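Print this page | E-mail this page

Widcombe household sweeping set: README and good practice notes

13 Dec 2021
By the Widcombe data group

What this is

This folder holds the Widcombe sweeping set, recorded at the Warnport site. It has 423 recordings of a two-armed robot working with a brush and dustpan on beds, floors and worktops. The notes below are the rules our operators and labellers worked to. Anyone adding to the set should follow them, and anyone using it should read the section on known problems first.

Contents

- recordings/ one folder per recording, with video and joint readings
- labels/ one text file per recording
- rules/ the operator sheet and the labeller sheet
- CHANGES.txt

There are 12 task types. The task code is the first part of the folder name. Codes starting with B are bed tasks, F are floor tasks and W are worktop tasks. Folder numbers have gaps where recordings were withdrawn, and the numbers are not used again.

Rules for operators

1. Check the stop button before the first recording of each shift and after any break. Write the result on the shift sheet.
2. Nobody steps inside the floor tape while the arms are powered. If a tool is dropped, stop the arms, then go in.
3. Look over both cables at the wrist. A cable must have enough slack for the full turn of the wrist and must not be able to catch on a tool handle.
4. Keep the warning labels on the equipment clean and readable. Replace any that are torn.
5. On soft surfaces, use the low force setting. The arms must not press the pan down to make it sit flat.
6. Use only the debris kept in the labelled tubs. No glass, pins, powders or liquids.
7. A recording runs to the end even if the sweep goes badly. Do not restart to get a cleaner one. Stop early only for safety, and mark the recording S.
8. After a floor task, wash the brush and pan before they go on a bed.

Rules for labellers

Label what is visible. If debris is hidden behind the brush, write "not seen" and leave the guess out. A sweep counts as complete only when the last view shows no debris outside the pan. Debris resting in the pan at the start is recorded as "in pan, start" and is not counted as swept.

Use "left" and "right" from the robot's side. Name the tool by its job (pan, brush, basket) and put colour in the notes field.

Each label is checked by a second person. Where the two disagree, keep both and set the flag to D. We did not settle these by vote. 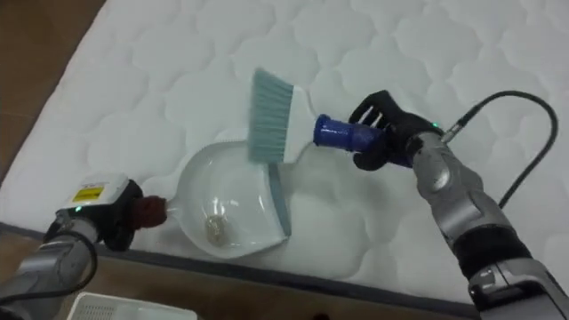 Known problems

Bed tasks are harder to label than floor tasks. Quilting hides small crumbs, and the lip of the pan does not always meet the fabric along its whole width. Shadows from the arms were marked as debris in some early labels. These were corrected in version 1.2, but please report any that remain.

The low force setting was changed in December. Joint readings from before and after the change should not be mixed without checking the setting in each folder.

The set covers one site and a small range of tools. It should not be used as proof that a robot is safe to run near people.

Adding recordings

Send the shift sheet with the recordings. We cannot take recordings without one. Video with a person's face in view will be returned.

Related items

Pappas gripper care sheet
Jakeck floor tape and stop button checklist
Warnport site rules for visitors
Widcombe table clearing set: README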